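Drestthorpe renumbers its longest street, again

Residents of Trerar Road will get new house numbers in February, the third set in living memory and the first to be issued with an apology already printed on the envelope.

The trouble goes back to the lower end of the road, where the numbers climb politely to 421 and then jump to 500. Builders had expected to fill the gap with houses. They put in a pond. Parcels addressed to the missing stretch still arrive in town, and the post office keeps them on a shelf behind the counter until someone looks familiar.

"I have been 500, 500A and, for one summer, Pond View," said Divya Palaniappan, who has lived in the same house throughout. "You can't see the pond." 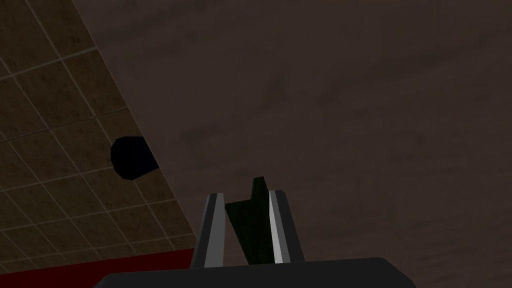

Under the plan passed by the town council, all 1,303 addresses on the road will run in one unbroken line from the railroad bridge to the Panicker bakery. Odd numbers go on the north side and even numbers on the south, except at the bend, where the north side becomes the east side and the council's map becomes a dotted line.

Harish Kurian, who runs the town's addressing office, said old numbers would be honored for a year. Homeowners can claim up to $50 toward new numerals, provided they send in a form that asks for their current address. Asked which one that meant, Kurian said guidance would follow.

Letters with the new numbers go out at the end of the month. They will be sent to the old ones.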